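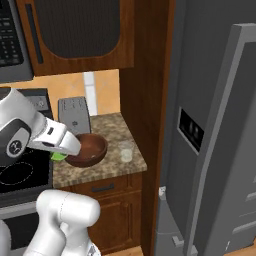 Ljubica Delić had been given until June to decide between the Drerner gripper and the Kosadeo, and had so far decided that she disliked kitchens.

"It's the green thing again," said Azra Omerović, leaning over with her tea. "What is it?"

"It's an object. The bowl is the other object."

"It's hanging over the cooker."

"The cooker isn't on. The cooker isn't anything. It's a few numbers pretending to be a cooker."

Azra considered this. She had come over from Julow, where they tested things by dropping them on real floors, and she had never quite trusted a countertop she couldn't put a mug on.

"And how many goes does each gripper get?"

"1000."

"Into the same bowl?"

"Same bowl. Then we change the controller and they do it all again."

"Poor bowl," said Azra.

The Kosadeo had the better score. The Drerner had the better brochure, and Todorova, who signed for things, had only been sent the brochure. Ljubica had written her 2 emails about it — one polite, one accurate — and sent the polite one.

She pressed the key for the next run. Azra, without seeming to notice, moved her tea back from the edge of the desk.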